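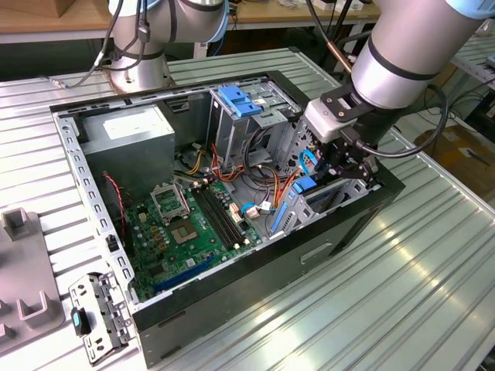 Gripper down on the expansion card side of an open desktop tower.

Good Practice at the Teardown Bench

Welcome to our little gallery from the Ellery workshop! We put these pages together for everyone who has asked how we keep robot disassembly tidy and safe, and for the new folks working through the Furgate house rules (all 146 of them, and yes, we do read them aloud in January). The rules grew up alongside the Cemo project, and most of them are plain good manners written down.

Take rule 70, which our trainees hear more than any other - loose parts stay on the bench, in front of the case, where both arms and people can find them again. The bracket with the small teal-and-black tab is a nice one to look for. Rule 12 in the old booklet said much the same, only with a lot more words! 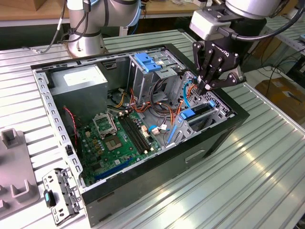 Cables and Sockets

Power cables get a slow approach, always, and the arm stops before anyone leans over the case. An open CPU socket counts as a no-touch area for fingers of either kind, so please plan your path around it and write that path on the job sheet before you start.

The Hidex sheets are kept by the door, and the current booklet is the one with the longer chapter on wiring. Do take a copy home with you, we print plenty.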